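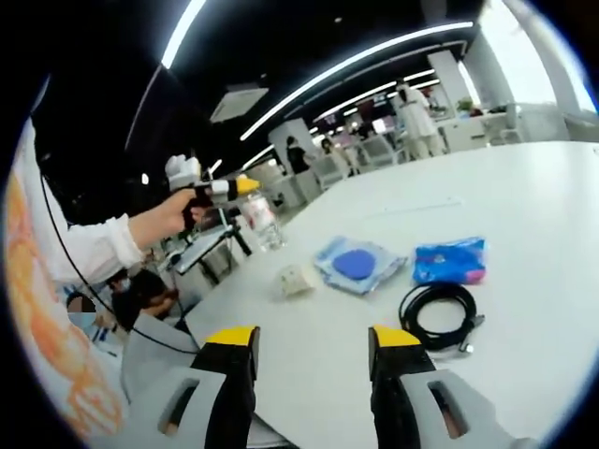

Project Reports, Issue 19, page 5

How Loud Is the Melville Reading Room?
by Damilola Iyamu

I picked noise because I can't study with chatter behind me, and my roommate Xuân Diệp can't study without it (we argue about this a lot!). So for my project I borrowed a sound meter and sat in the Melville reading room at two different times of day, mornings and right after lunch, writing down the level every few minutes until I had 106 readings.

Mornings were quieter, no surprise there. What I didn't expect was the printer. It beat every conversation in the room, and the chairs scraping on the tile came in second. People talking was way down the list, so I owe Xuân an apology.

My biggest mistake was sitting by the door the first morning - every time it swung shut I got a huge spike, and I had to throw those numbers out and start over. Oluwaseun Ezeani helped me with the charts, which are in the back. I'd like to run it again in November, when everybody's cramming and the windows are closed.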